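Hikska Adds Lidded Ceramic Pot in Pale Blue-Gray to Its Kitchen Line

September - By Ilham Halim
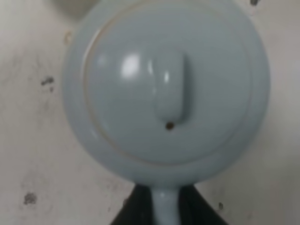 Lids are what people write to us about most, according to Annelore Wegener, and the letters nearly always mention a knob that was too small to hold with an oven mitt.

Hikska said the new pot, sold under the name Gilar, has a long raised knob in the middle of the lid that can be held between the thumb and the side of a finger. A small steam hole sits just below one end of the knob. The rim of the lid is wide and the glaze is the same pale blue-gray used on the rest of the piece.

The first run is 1000 pots. Each one is glazed by hand at the company's Olatunji workshop, and the color can vary a little from one firing to the next. Around 100 homes tried the pot over the summer, mostly for rice, beans and soup. Their notes led to a slightly heavier lid - the early one rattled at a low boil.

Gilar will be sold singly and to stores in cases of six. Replacement lids can be ordered separately for 12 months after purchase. Orders open at 9 a.m. on the first of the month through Hikska and its retail partner, Clirkila.

Store inquiries should go to Lawal Nwachukwu at the Hikska sales office.

Comments

Ekene Fashola
Does it come in a bigger size? We cook for eight.

Ifeoma Igwe
Glad to see lids sold on their own. I have two good pots at home with no lid because I dropped them.

Ekene Fashola
Same here. I use a dinner plate.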